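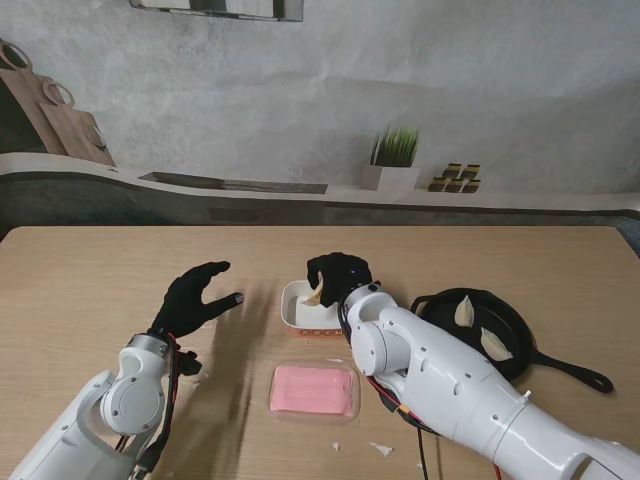 Small Shoes, Made Slowly

By the time you reach the top of the stairs in Cundusham's old post office, you can smell the glue and the leather. The workshop is called Dultammont, and it makes shoes for children from first steps until school age. There is a shop also, but it is only one shelf and a bench, and the bench is very low. Adults who sit on it have their knees near their chin.

I visited on a Wednesday, when the lasts for the new season were being sorted. A last is the form on which the shoe is built, and for children it must be wide at the toes and almost flat. Many factories simply make the adult shape smaller. At Dultammont they began again from the foot of a child, and it took four winters before they were satisfied with the width. 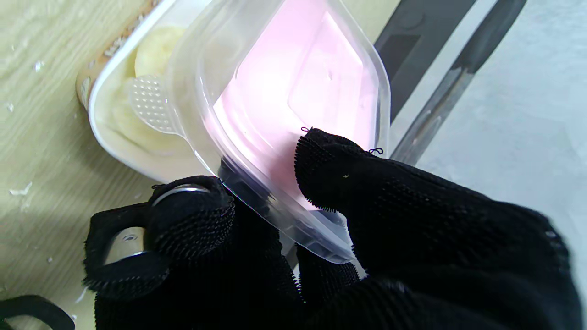 Vasylenko

The colours this season are quiet: oatmeal, moss, a grey which looks blue near the window. I asked if children do not prefer something brighter. The answer was a drawer full of laces, in red, orange and a very strong violet. The child chooses the laces and the parent chooses the leather, and in this way there are fewer arguments at the bench.

A pair costs $200, and I will not pretend that this is a small amount for feet that will grow before Christmas. For this reason the workshop has a return shelf. You bring back the outgrown pair, it gets a new insole and new stitching where necessary, and you receive $30 toward the next size. The repaired shoes are sold again at a much lower price, and on the day of my visit the smallest sizes were already gone.

Most of the leather comes from a tannery in Trallville, two hours away by the slow road. It is softer than I expected. I bent one sole completely in half with two fingers, and it went back to its shape without a crease. The stitching is done on the outside, so that there is no hard seam against the ankle.
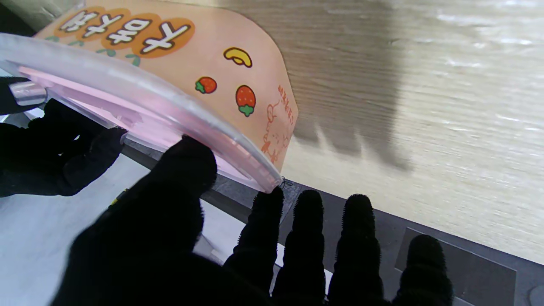
The ankle is where many parents make a mistake, I was told. They look for a high, stiff boot because it seems to give support, but a toddler needs to feel the ground and to bend the foot. The favourite model here is a low shoe with one strap. It opens very wide, and a child of two can put it on alone, sometimes even on the correct foot.

In December there will be a lined version for the cold mornings, with wool inside and a sole that is a little thicker. I saw the first sample. It was in moss, with the violet laces, and it was standing on the windowsill while the glue dried.

Dultammont is open to visitors in the afternoon, and it is better to bring the child than to bring a measurement. Socks should be the ones they usually wear.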